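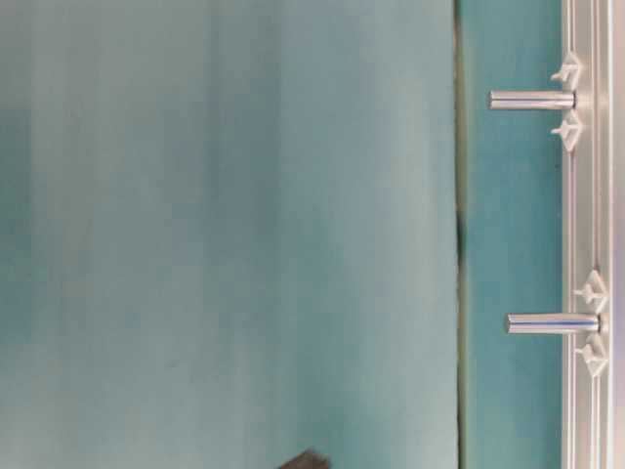 Zuletzt bearbeitet: Juni, 22:14 Uhr

So, Leute, ich muss jetzt mal über Sauerteig reden. Thread, sorry!

1/ Mein Ansatz heißt Ruseo und wohnt seit dem Winter im Kühlschrank zwischen Senf und Marmelade. Bis vor kurzem waren wir gute Freunde. Dann kam die Hitze und alles lief mir davon (wortwörtlich, über den Schüsselrand).

2/ Ich backe immer mit 700 g Mehl, mal Weizen, mal mit etwas Roggen von der Mühle in Hollenstein. Im Winter durfte der Teig bei mir 9 Stunden in der Küche stehen. Mach das mal im Juni unterm Dach!! Das war Suppe. Saure Suppe.

3/ Pongsak Saithong hat mir dann geschrieben, ich soll die Stockgare auf vier Stunden kürzen und kälteres Wasser nehmen. Hab ich gemacht. Erstes Brot: noch bisschen flach, aber die Kruste! Ich hab die halbe Kruste im Stehen gegessen.

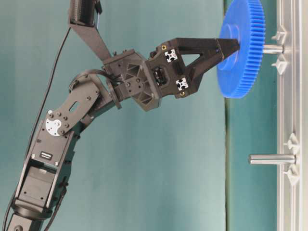
4/ Zweites Brot dann mit weniger Anstellgut und über Nacht in den Kühlschrank. Morgens direkt kalt in den heißen Topf, Deckel drauf, fertig. Das ging so schön auf, dass ich meine Schwester angerufen hab. Um halb sieben. Sie fand's mittel.

5/ Was ich noch nicht raus hab: Roggenanteil. Sobald ich mehr nehme, klebt mir alles an den Händen und am Wasserhahn und irgendwie auch am Lichtschalter. Nehmt ihr nasse Hände oder Mehl? Oder gleich Kastenform?

6/ Rezept tipp ich morgen ab, wenn ich meinen Zettel wiederfinde. Wer in Zonurholm wohnt und was von Ruseo abhaben will: Glas mitbringen, ich hab viel zu viel davon.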